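*Control software notes, 08/10/2025*

This blog has been silent since January, and the author regrets the interval. The period was spent replacing the motion planner on the table arm, a task that was expected to occupy a few evenings and did not. The present entry records what was changed, what was gained, and which matters remain open.

The former planner, Sturkel, treated every motion as a new problem. It received a start posture and a goal posture, searched for a path between them, and discarded everything it had learned once the motion was complete. For an arm working over one small table this is wasteful. The table does not move, the base does not move, and most of the paths requested in a session resemble one another closely.

The replacement is built on Skirnix, which keeps a roadmap of joint postures between requests. The current roadmap holds 1817 postures. Each connection between two postures is checked against the fixed surroundings once, in advance, and only the movable items are checked at run time. Those items come from the perception module, Tiltix, which reports each one as a simple upright or lying shape with a safety margin around it.

The margin deserves particular attention. A paper cup standing on the planks and a tube lying on its side next to it require quite different treatment when the gripper comes down between them, and a single margin for both was found to be unsatisfactory. Upright items now receive a wider margin near the top, where a slight touch would tip them. Lying items receive a margin along their length, as they tend to roll.

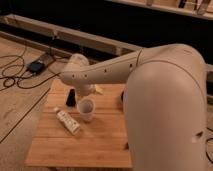

Why not simply plan in the position of the gripper, and let the arm follow? Because the same gripper position can be reached with several arm postures, and a path that is clear for the gripper may carry the forearm or the elbow through something else. Planning in joint postures keeps the whole arm in the check.

Timing was measured over 600 planning requests, drawn from the stored logs and replayed without the arm. Of these, 447 were answered directly from the roadmap, with no further search. The remainder required a local search near the goal, most often for low approaches where the wrist must bend close to the table surface. The author had hoped for a better proportion and intends to add postures in that region.

Two faults were found during the change and are recorded for other users of Skirnix.

- **Stale shapes.** Tiltix held the last known shape of an item when the forearm covered it, but did not mark that shape as old. The planner therefore trusted it without limit. Covered items now carry an age, and their margin grows until they are observed again.
- **Joint wrapping.** The wrist joint was compared without regard to full turns. The planner would on occasion select a long rotation where a short one was available. The correction was a single line. Finding it took 7 evenings.

The first of these faults is the more serious. The upper arm and forearm hide a considerable part of the tabletop in many postures, and an item placed toward the right side may be partly or wholly out of view while the arm is extended over the table.

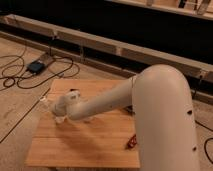
*Arm extended over the table, with two items partly concealed behind it.*

A second viewpoint would reduce the difficulty and is under consideration. In the meantime, the planner may be asked to return the arm to a clear posture before a new observation is made. This costs time on every cycle - a cost the author accepts for the present.

The trajectory smoothing stage, Vlachou, has not been altered. It still rounds corners after the collision check has been completed, so a smoothed path must be checked a second time. Merging the two stages is the next item of work, and the configuration files will be posted when that has been done.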